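How to Choose and Prepare a Used Workstation for a Small Office

A retired workstation is often a better buy for a small office than a new budget desktop. The cases are built to be opened, the power supplies are sized for heavier work than bookkeeping, and parts stay easy to find for years. The drawback is that you inherit whatever the last owner did or didn't do. These are the steps we follow at our Stidport office when a machine comes in, from the listing to the desk. Allow an afternoon for the first one. Later ones go faster.

What you need

A second computer with internet access
A USB stick, 16 GB or larger
A Phillips screwdriver and a soft brush
A notebook or spreadsheet for the inventory
A power strip with its own switch

Step 1: Read the listing properly

Look for the full model number, the processor, the amount of memory, and whether a drive is included. "Tested" should mean the seller got it to start from a USB stick or a drive. "Powers on" may only mean that the fan spins. If the listing leaves out the drive, assume there isn't one and budget for it.

Ask for a photo of the inside with the side panel off. A seller who has several of the same machine will often send a stock picture, so ask for the one you are buying.

Last May we bought from a reseller in Firness that had 47 identical towers on a pallet. We took three at $174 each. The price had been higher in the listing and came down when we said we would collect them.
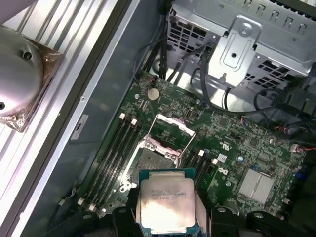 Jiang wrote in to say that the processor name alone isn't enough to go on: "Look up the generation before you pay. I bought one cheap last year and then found that the current version of Windows didn't officially support it. It runs Linux fine, but that wasn't the plan." We agree, and we now check the operating system maker's list of supported processors before making an offer.

Step 2: Check what it will cost to run

Older workstations can draw a lot of power even when idle. If you have a plug-in power meter, let the machine sit at the desktop for ten minutes and write down the reading. One of our three idled at 42 watts with the original graphics card removed, and we left it that way. If yours is going to stay on overnight, multiply the idle figure out over a year at your own rate before you decide it was a bargain.

Noise matters too. A tower that is fine in a back room can be tiresome under a desk. Listen to it at startup and again after an hour.

Step 3: Start from a USB stick before you install anything

Make a bootable Linux stick on your other computer. You don't have to keep Linux. It gives you a clean system to test with, and it won't touch the drive unless you tell it to.

Start the machine, open the boot menu (usually F12 or Esc, depending on the maker), and pick the stick. Once you're in, check these:

The amount of memory matches the listing
Both the front and back USB ports work
The network port connects
Sound comes out of the jack you plan to use
The clock keeps time after the power has been off

If the clock resets, replace the coin battery on the motherboard. It costs very little and saves a lot of odd errors with secure websites.

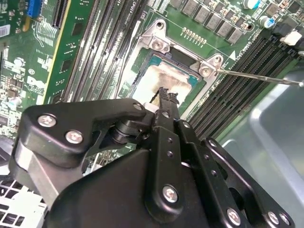
Zomanden Office Support Team — Guides and Checklists

Step 4: Test the memory and the drive

Run a full memory test overnight. A single pass catches most bad modules, but two passes are better if you can spare the time. Start it at 6 p.m. and look at it in the morning. Any error at all means a module needs reseating or replacing. Pull them all, put them back one at a time, and test again.

For the drive, read its health report. The numbers to care about are reallocated sectors and pending sectors on a hard disk, and the wear figure on an SSD. We don't reuse hard disks for office work. A small new SSD makes more difference to daily use than any other part you can buy. 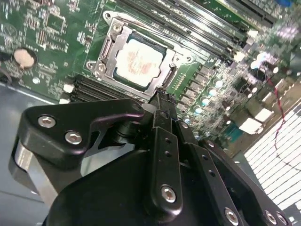 Warranty and records are the dull part of buying used, and they are worth doing before the machine leaves the bench. Give each computer an asset number and put the label where it can be read without moving anything. Note the seller, the price, the return deadline, and anything you saw with the cover off. Old thermal paste smeared across the top of the processor is the kind of thing to write down, along with a reminder to have it cleaned and fresh paste put on before the cooler goes back. If you are still within the return period, send the seller a copy of your notes the same day, even if you plan to keep the machine.

Step 5: Update the firmware

Go to the maker's support page and enter the model or serial number. Download the newest firmware, read the release notes, and check whether you have to install an older version first. Some machines need to be stepped up through two or three releases.

Plug the computer into a reliable outlet and leave it alone while it updates. The screen may stay black for several minutes and the machine may restart more than once. Don't hold the power button down.

When it is done, go into the setup screen, load the defaults, and then set:

Boot order, with the internal drive first
Secure Boot, if your system supports it
What the machine does after a power cut — we use "stay off"
An administrator password, written in the inventory
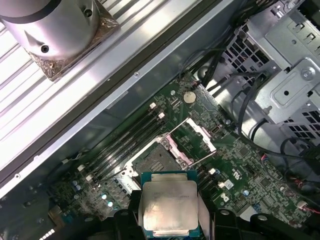

Step 6: Install the system and hand it over

Install from fresh media, never from whatever was left on the drive. Create one administrator account for the office and a standard account for the person who will use the machine. Run updates until there are none left, restarting each time you're asked.

Add the printer, the shared folders, and the backup program. Then run one backup and restore a single file from it. Set the screen to lock after 12 minutes or less.

Before you put it on someone's desk, shut it down completely, start it cold, and log in with the standard account. Open the three or four programs that person uses every day. Tape a card with the asset number and the help phone number to the side of the monitor.

Old packaging can go flat in the store room until the return period is over.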